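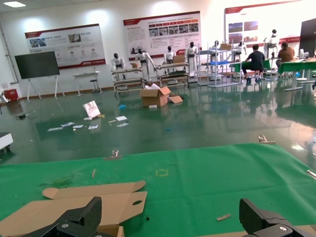 *Gripper view at the folding table, open day in March. Flattened carton on the green mat, humanoids racked at the back.*

Hi everyone,

Thanks to Haiyan Shao for getting the ball rolling on this, and sorry it has taken me so long to sit down and write. I've left her questions in below so those of you who couldn't come know what I'm rambling on about.

> On the Troltumdale open day, Haiyan Shao wrote:
>
> Did anyone get close to the carton folding table? I was stuck in the Rokden talk the whole time and only heard the clapping. I'd love to know what the gripper is like, and whether they let visitors have a turn. Also, is it worth bringing my students to the next one?

I did get close, Haiyan, and I stayed much longer than I meant to (my coffee was stone cold by the time I remembered it). The gripper has two fingers, black and chunky, with a sloped top edge and a textured face on the inside. The job is to take one of those flat die-cut cartons, the tan kind with a curved tab and an oval hole, and get it folded up on the green mat. It sounds like nothing at all until you watch a machine try to get a fingertip under a flap! There's a faint yellow square marked on the mat, and the Lirnix folks like to start the carton near it, though they told us they move it on purpose once the easy runs are done.

They're collecting 200 folds for this round and had 80 in hand when we broke for lunch. Each visitor who wanted a turn got 2 tries on the controls. My first was a mess and my second was a slightly slower mess, but the young man helping me was so patient about it that I walked away feeling quite proud of myself.

The room itself is lovely, with a shiny dark green floor and a whole row of white humanoids with black faceplates along the back, on racks and carts. I kept wanting to wave at them. The posters behind them are good too, if you or one of your students can read the Chinese and tell me what I missed.

So yes, please do bring the students! Groups are capped at 17, and you'd want to write to the Hutsuliak desk early, as the morning slots went fast this time. Ask for the one that starts at ten.

Did anybody take notes at the Rokden talk? I'd dearly love a copy.

Warmly, and with apologies for the length,
Your friend from the back row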